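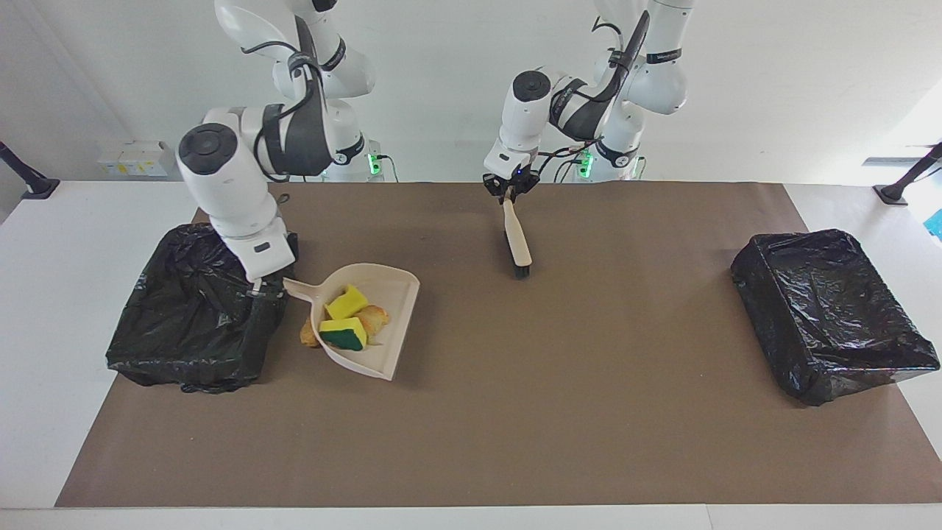 Posted by the site editor, Brotside Home Pages
3rd September

Clearing a craft or work table with a dustpan and two bins

A table that gets used for everything collects crumbs, bits of bread, old sponges and scraps faster than a floor does. This method clears it in a few minutes. It works on any table with a mat on it.

What you need

A hand dustpan with a wide, straight lip
A matching brush
Two low bins, lined with trash bags
A large mat to cover most of the tabletop

Setting up

Put one bin at each end of the mat. Food goes in one and everything else goes in the other. Decide which is which before you start. If your town collects food scraps separately, use the liner they ask for in the food bin.

Open each bag fully and fold the top down over the rim. A bag that stands up loose will catch the dustpan and tip crumbs back onto the table. Push the bottom of the bag into the corners of the bin with your fist.

I bought my mat from Trirnura in July. It cost more than I wanted to pay, but it wipes clean and the corners lie flat.

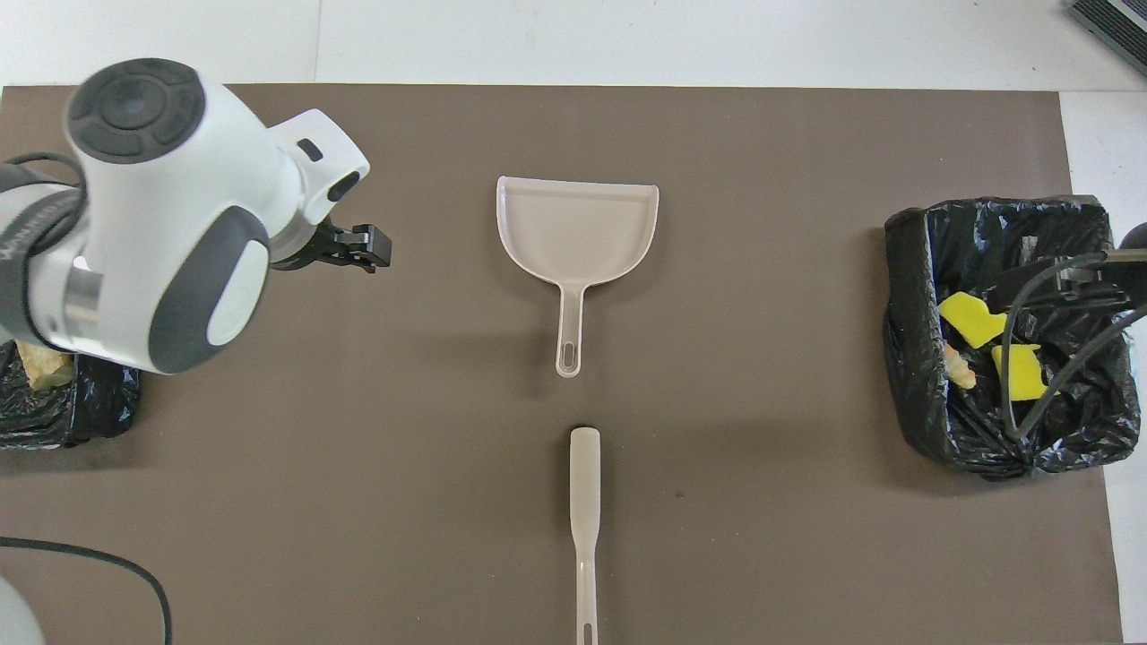 A reader, Albers, wrote in to say that two bins are one too many for a small table, and that a single bin with a paper sack standing next to it does the same job. That is fine if you have the floor space for the sack. I don't.

Picking up

Lift large pieces by hand first. Rolls, croissants and whole sponges roll off the brush and end up on the floor. Lay them well back in the scoop, near the handle, and keep the pan level.

Don't mix too much in one load. If bread and sponges do end up in the pan together, take the sponges out by hand over their bin, then tip the bread into the other.
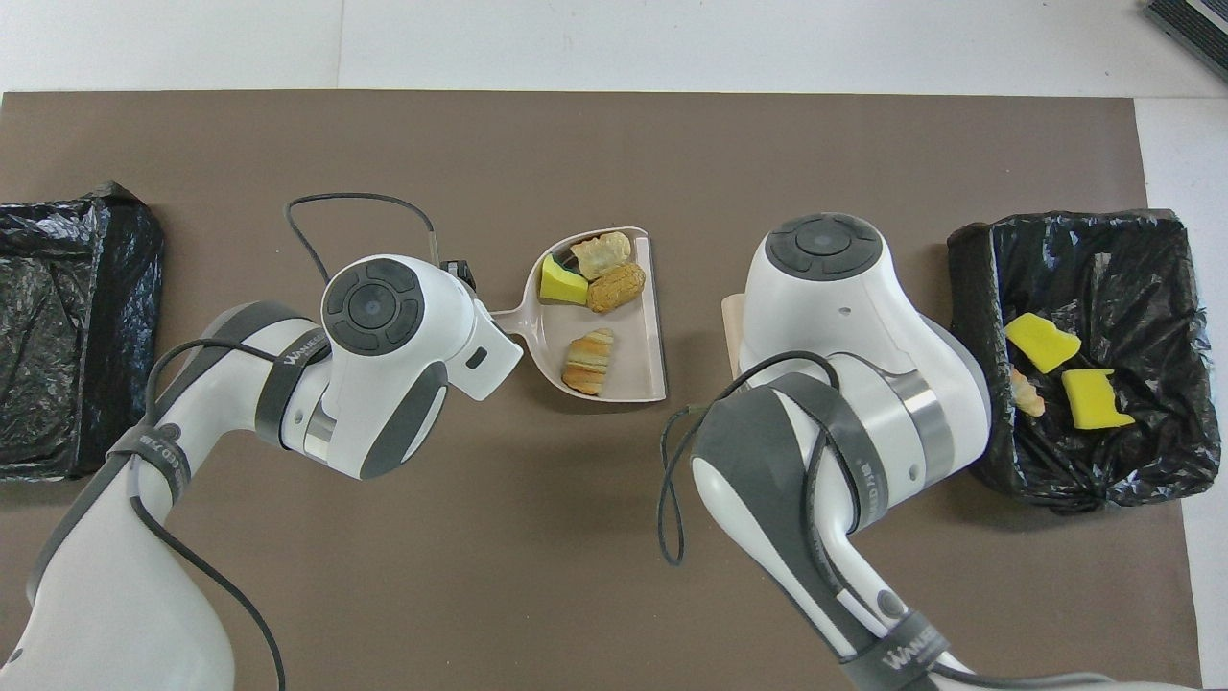 Once the big pieces are gone, set the lip flat on the mat and brush toward it in short strokes. Back the pan up an inch and brush again until the line of crumbs disappears.

To empty, hold the pan by the handle, bring it over the rim of the bin and tilt it. Tap it once on the inside edge. Wipe the mat last with a damp cloth and hang up the pan and brush if they have slots for it.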